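Print this page | E-mail this page

Mending Library, Plornard Street: Progress Report to the Gostameo Fund

29 July 2024

Prepared by Aba Abubakari

You asked for this report to be shorter than the last one. The last one had an appendix on thread, and I have been told by several people that I got carried away. There is no appendix this time, although I have opinions about bobbins if anyone at the Fund would like them.

The grant was for three things: to open the mending library for two evenings a week, to lend out sewing machines, and to keep 2,000 pounds of clothing out of the county landfill by the end of the year. I will take them in order of how well they are going.

Lending is going very well. We own 14 machines and most weeks they are all out. The waiting list used to be a sheet of paper on the door and is now a spreadsheet, which people trust less. One machine came back with a note saying "makes a noise." It did make a noise. Koyama Repair replaced a belt and charged us for the belt only, and we would like the Fund to know that we said thank you.

The evenings are going fine. We have logged 671 repairs since opening. The application predicted that people would bring us cherished coats and their grandmothers' quilts. They bring us pants. Inner thighs, mostly, then pockets, then zippers, and then a long tail of things that were bought cheap and should probably have been allowed to go in peace. We fix those too. The rule is that you sit next to whoever is helping you and do at least part of it yourself, and this has been more popular than I expected and slower than I budgeted.

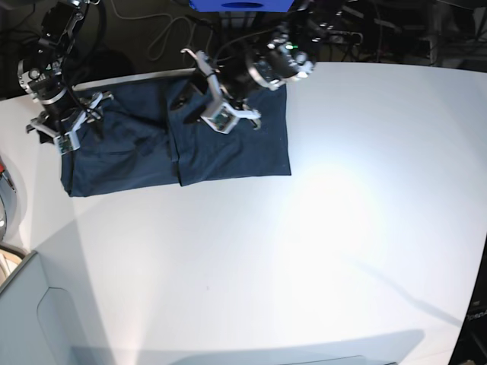 Slower is the real issue. I planned on 20 minutes for a hem. A first-time sewer takes most of an hour, part of which is spent threading the needle and part of which is spent telling us about a home economics teacher from long ago. I have stopped trying to manage this. Starting in the fall we will book hems as full-hour slots, and anyone who finishes early can have coffee.

The landfill target is going less well. When I wrote the application I used a weight per garment that I got from a website, and I now believe the website was thinking of winter coats. By our own kitchen scale, a pair of repaired leggings weighs next to nothing. We are well behind, and no amount of mending summer clothes is going to catch us up. I would like to talk about reporting garments instead of pounds for the second half of the year. If the answer is no, we will hold a denim drive and pray.

Spending is close to plan. We went over on needles (they break, they vanish, one was found by a foot) and under on advertising, as the waiting list made it seem unkind to advertise. The unspent amount is $200 and I am asking to move it to needles. The rent on the Hitham Building went up in April, as the landlord said it would, and the landlord is covering the difference through December in return for what he calls "a look" at his curtains. There are a great many curtains.

Two things from your last letter. You asked if we had considered charging a fee. We have, and we put out a jar, and the jar pays for the coffee. You also asked for a story about a person whose life was changed. I have asked around. A man wore his suit to his daughter's graduation and the seat held — he seemed very pleased, and so were we.

Next quarter: hour-long hem slots, a beginners' class on darning, the curtains. I will send figures with the fall report, along with the receipts, which are currently in a boot box and in no order at all.

Recent items
Machine lending: how the waiting list works
Wanted: buttons, any size, please not glued to cards
Darning for beginners, sign-up opens soon
Thread: a longer note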